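Clulline 90 touch-up paint kit for powder-coated and painted steel

Reviewed 2025-01-26

The Clulline 90 is a small repair kit for scratched paint on indoor metalwork: shelving, filing cabinets, radiator covers, tool chests and the like. It is sold as an alternative to aerosol touch-up, which needs masking and ventilation. I bought mine through Skatimton, the online paint supplier, and have used it on a four-drawer cabinet, a run of shelf uprights and the lid of a steel chest.

What is in the box

Two bottles of colour, 13 ml each, with a brush fixed in the cap. One bottle of etch primer, the same size. A strip of abrasive film in two grades, a sachet of degreasing wipes, and a fine-tipped applicator that looks like a drawing pen. The instructions are one folded sheet with clear diagrams and very small type.

Colour is chosen from a chart of 243 shades. The chart on the website is of no use, as screens differ too much. Skatimton will post a printed card for a small charge, taken off the price of the kit if you order within the month. I would treat the card as compulsory. My cabinet is a light grey which I had guessed from the screen as two shades warmer than it is.

Preparation

The sheet asks for the scratch to be degreased, feathered with the coarser film, wiped again, then primed only where bare metal shows. Feathering is the step that decides the result. On the cabinet I took the edge of the old coating back by 2 mm each side and the repair lay flat. On the first shelf upright I was less patient and the old edge shows through as a ridge under side light.

The coarser film clogs quickly on powder coat. A spare strip should be included and is not. Ordinary wet-and-dry of a similar grade works as well and costs very little.

Application

The primer is thin and grey-green. It flashes off fast, and the sheet gives 90 minutes before colour at normal room temperature. In my garage in October this was not enough, and the colour coat dragged when I went over it a second time. Left overnight, the same primer gave no trouble.

The cap brush is too wide for a single scratch. It is acceptable for chips. The pen applicator is far better, although it has to be flushed through after each use and the thinner for this is sold separately. The Kwan kit, which I have also used, supplies a small bottle of cleaner, and its brush is finer. Its colour range is much shorter, however, and its satin is nearer to full gloss.

The Clulline colour levels well on a flat panel. On a vertical face it will sag if more than a thin film is laid down. Two thin coats hide a scratch on a mid-grey. White over primer needed three, and I ran short of one bottle on the chest lid.

Finish and wear

Satin is the only sheen offered. Against a smooth factory satin it is close enough that the repair is lost at arm's length. Against a textured powder coat it reads as a smooth line — no brush-on product that I have tried avoids this.

Hardness is moderate. After a full week the coating resisted a fingernail and a plastic scraper, but a key dragged with some force went through it. On the shelf edges, where boxes slide on and off, the repairs had dulled after two months. On the cabinet sides, which are touched but not rubbed, there is no change.

Faults

The bottle caps seal poorly once paint has dried on the thread. Wipe the thread before closing. The degreasing wipes were half dry on opening, in both kits I bought. Stastutlow, who pack the product, replaced the second set without argument.

Who should buy it

The kit suits someone with a few distinct scratches on good indoor metalwork and an afternoon to spend on them. It is priced for that. It does not suit general wear over a wide area, where the cost per bottle soon passes that of stripping and recoating, and where a patchwork of small repairs looks worse than the damage.

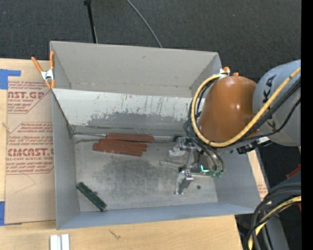
Coverage is the last thing to work out before ordering, and the sheet gives no figure for it. Measure the damage first, and count only separate marks with sound paint between them. Thin vertical scratches on a pale panel, like those near the top of the long sloping side of this grey bin, are the sort of work the pen applicator was made for. The ragged darker wear lower down the same side is another matter, as are the smudged and scuffed patches on the floor of it, and I would not open a 13 ml bottle for either. For areas of that kind Skatimton lists a roller-grade enamel in the same shades, sold by the half litre, which I have not tried.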